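Kitchens & Tables > Worktops, crockery, cutlery
Thread: Satin or polished cutlery? (and does a speckled worktop hide everything)
15 replies, 3,306 views. Showing the most useful first.

vasco_cordeiro
Original poster
We are down to four forks. I don't know where forks go. We started with a full set and the teaspoons went first, as teaspoons do, but I did think the forks had more loyalty.

So we're replacing the lot and there is a split in the household. I want satin. My wife wants polished, like her mother's. The two in the running are the Stalska (satin, broad rounded end to the handle, no pattern) and the Esteves, all shine with a little beaded edge. Both dishwasher safe, or so the boxes claim.

Second question, while I have you. The worktop is going in August and the front runner is a pale cream with a fine speckle. Will I spend my life wiping it?

benvinda_r
Satin. I had polished for years and every knife looked as if it had been handled by the police. You'll get small scratches on either but on satin they join the crowd.

Skip beaded edges. Porridge gets in them.

gunes_guven
Disagree with Benvinda, respectfully. Polished cutlery gets a bad name from people who leave it to drip dry. Take it out, run a tea towel over it, done. Satin looks tired from the day you buy it. My parents' polished set is older than I am and in better condition.

benvinda_r
Your parents' set is in better condition than you because it lives in a box and comes out at Christmas.

gunes_guven
It comes out at Easter as well.

JoanaM
On the worktop: we've had cream speckle for three years. It hides crumbs beautifully, and I don't mean that as praise. You think it's clean, you put your sleeve down, you stand up wearing breakfast. Tea rings show, turmeric shows, beetroot shows and then stays for the weekend. Toast crumbs vanish completely until a visitor leans on them.

I'd still have it again. We had black before and you could see a single grain of salt from the hall.

vasco_cordeiro
Thanks Joana. Sleeve warning noted. Is yours matt or shiny?

JoanaM
Matt. Shiny would've been 301 more and I spent that on a tap I now dislike.

duyen_hua
Coming at this from the handle end. Before you choose a finish, go and hold the things. Thin straight handles look smart in the shop and dig into your palm the minute you meet a baked potato. You want one that narrows in the middle and gets broad again at the tip, with a bit of weight there. I had a Trornau set with lovely slim handles and gave it to my brother, who eats mostly soup.

Also lay it on the colour of table you've got. Satin picks up whatever is round it. Ours goes faintly lavender on a pale surface and plain grey on the oak. Polished just shows you the ceiling light, and your own chin.

gunes_guven
I like my chin.

benvinda_r
Seconding Duyên on the weight. Though if it's too heavy at the handle end it'll slide off the plate on the way to the sink -- mine did that all winter, always with gravy.

vasco_cordeiro
Went to the shop on Wednesday and held things, feeling like a man choosing a sword. Duyên is right about the handles. The Esteves is very pretty and I could feel every bead. My wife now concedes satin "for weekdays", which I'm told means we are also buying the Esteves at some point.

Other thing. She says if the worktop is pale then the placemats should be dark and plain. I was thinking stripes. Skavberg do woven ones.

JoanaM
Stripes. Woven and striped is the only placemat that can take a splash of sauce and carry on. Plain dark ones show flour, dust, cat.

gunes_guven
Woven ones hold on to rice, though. You shake them out of the back door and a week later there's still rice. Wipe-clean every time.

JoanaM
Wipe-clean curls at the corners and sticks to your wrists in hot weather. I will take the rice.

duyen_hua
We've got striped woven on a cream speckled surface, with satin cutlery, so more or less your whole plan. I do two things. Mats get shaken every evening and washed when they start to smell of dinner. Cutlery comes out of the machine while it's still warm and gets a quick dry, handles included. Yes, Güven, the tea towel. It works on satin as well, and it takes me less time than arguing about it.

The dark plates are the bit I'd think twice over. They look good against the stripes but satin knives leave grey marks on them, and a bit of bicarb on a damp cloth is what shifts it. There are supposed to be 2,000 uses for bicarb and that's the only one I've ever got round to.
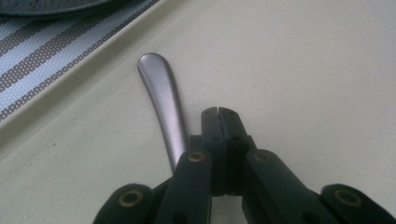 So my vote is the Stalska, the cream and the stripes, and buy six more forks than you think you need. They'll go wherever the others went.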